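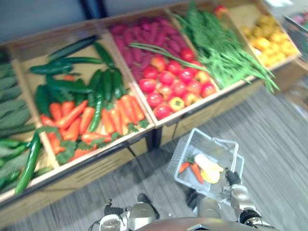

Eulalia Domínguez

Kernow Film Locations List: read me first

This is a list of places seen in feature films and television dramas shot in Cornwall, matched to the fictional places they stand in for. It began as my own notes for a walking guide and is now kept as a set of plain text tables. Hipólito Garrido wrote the script that checks the tables and still looks after it.

Version of 26 April 2022.

What is in it

The list covers 36 titles and 400 entries. An entry is one place used in one title, so a harbour that turns up in three films has three entries. Studio sets are left out, even when they were built to match a real building. Drone shots count only if the place is named in the story or a character is later seen there.

Files

titles.csv has one line per film or series, with the year of first release and the form (feature, serial, single drama).
places.csv has one line per real place, with the parish and a short note on access.
entries.csv joins the two and carries most of the detail.
notes.txt holds longer remarks that would not fit in a column.

All files are UTF-8, separated by commas, with a header line. Dates inside the tables are year only.

Columns in entries.csv

entry_id: a number that is never reused, even if the entry is deleted.
title_id and place_id: these point to the other two tables.
story_name: what the place is called on screen. Blank if it is never named.
episode: blank for feature films. For serials, the first episode in which the place appears.
source: one of seen, credits, press, local. See the next section.
sure: yes, likely or doubtful.

How the entries were made

I watched every title at least once and wrote down each outdoor setting. Places I knew on sight were marked "seen". Others came from the end credits, from newspaper reports at the time of filming, or from people living nearby. Anything that rests only on a local report is marked "likely" at best. At present 40 entries are marked "doubtful", mostly lanes and field gates that could be in several parishes.

Hipólito then took 20 entries from different titles and worked through them without looking at my answers. We disagreed on two. Both were coves filmed at low tide, and both are now marked "doubtful".

Known problems

Period dramas are covered better than comedies, simply because I have watched more of them. Interiors are patchy. Where a house was used for the outside and another for the staircase, the list usually has only the outside. Spelling of farm names follows the map I had to hand and may not match the signs.

In the thriller Clullosus, the village called Salinas is put together from at least four real places, and some shots look to be from outside the county altogether. I have entered the ones I could place and left the rest.

Using the list

Copy it, change it and print from it as you like, with a credit to the Kernow Film Locations List. Please don't publish the access notes as directions. Several of the houses are private homes and the owners do not want callers.

Corrections

Send the entry_id, what you think is wrong and how you know. A time in the film is the most useful thing to include. The next version is planned for May and will add the second series of Claltlow, which has a long run of scenes on the north coast that I haven't finished sorting.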